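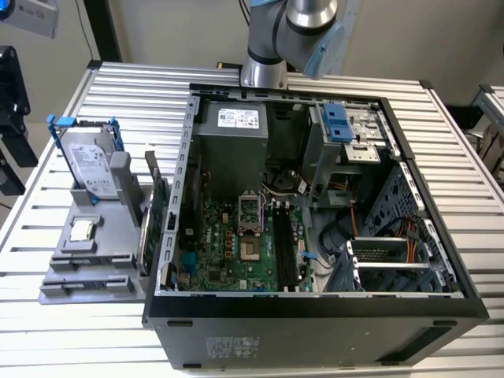 Drasgate Bench Disassembly Set: Data Card

Version 10, issued March 24, 2022
Prepared by: Soon-im Maeng, Rirano
Reviewed by: Britta Dreßler, Plerholm

1. Purpose

The Drasgate Bench Disassembly Set accompanies the Drasgate service kit, a single-arm package for taking apart and rebuilding desktop computers. It is supplied to kit holders and to institutions evaluating the kit before purchase. Its purpose is to show how the arm handles ordinary office machines under workshop conditions, and to allow holders to compare their own results with those of the supplier.

The set is not a safety certification and should not be cited as one.

2. Contents

The release contains 1581 recorded attempts, of which 451 are rebuild tasks. The remainder are removal tasks. Each attempt is stored in its own folder with the following items:

video from the fixed camera
joint positions and gripper state
a task file naming the part and its starting place
a result file completed by the operator

Attempts that were stopped by the operator have been kept and are marked "halted" in the result file.

3. Bench arrangement

The tower lies on its side with the side panel off, so that all work is done from above. Parts outside the case are held in a grey plastic fixture tray to the left of it. The tray has a recessed pocket for the processor and takes a hard drive standing upright in its caddy. Expansion cards may stand on edge between the tray and the case.

The table top is made of aluminium slats. Holders using a solid table should fix the tray in the same position relative to the case and repeat the calibration routine before running any task file.

4. Tasks covered

Nine tasks are defined:

T1 remove drive and caddy
T2 insert drive and caddy
T3 open processor retention frame
T4 lift processor
T5 place processor
T6 remove memory module
T7 insert memory module
T8 remove expansion card
T9 insert expansion card

Cable work is excluded. Power and data leads are disconnected or moved aside by hand before an attempt begins, and the operator records this in the task file. Screws are likewise outside the scope of this version.

5. Known limitations

All towers in the set are of similar layout. Results should not be assumed to carry over to small-form cases or to machines in which the drive cage covers the memory slots.

Loose cables remain the most frequent cause of halted attempts. The arm does not plan around a lead that has sprung back into its path.

Task T5 is sensitive to the height of the tray. An error of one millimetre is enough to prevent correct placement — holders are asked to check this with the gauge supplied and not by eye.

Lighting was not controlled. Reflections from bare metal parts affect some of the video, and no correction has been applied.

6. Observations from review

The reviewer ran the kit at Plerholm with task files from this release and no changes to the default settings. Drive removal was found to be dependable. Expansion card insertion was slower than the product literature suggests, and the reviewer has asked that the stated cycle time be revised. The Orlandini fixture tray was judged well made, although its pocket markings are difficult to read from the operator's position.

The supplier has accepted both points. A revised tray is planned for May.

7. Terms of use

The set may be used for evaluation, teaching and internal research. Redistribution requires written consent from Rirano. Published work should name the set and the version number given at the head of this card.

8. Corrections

Errors in the result files should be reported with the folder name and the task code. Corrected files are issued with the next version and listed in the change log; earlier versions are not altered.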